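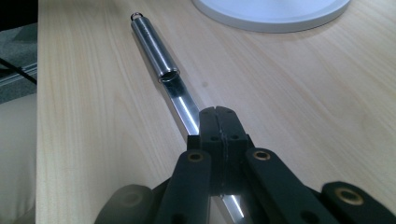

Zellau hand-held gripper closed on the flat shaft of a corer-shaped steel kitchen tool.

By Jeptoo Makori, October

The Zellau is a hand-held gripper with a wonderfully simple upkeep routine. Its black linkage arms turn on brass bushings, which get wiped and checked for play every 295 grips. Worn ones press out in 11 minutes! The two fingers are then closed on a slim metal shaft, a favorite test of Liam Rowbotham's, to see that they meet evenly along the seam. Pads are swapped last.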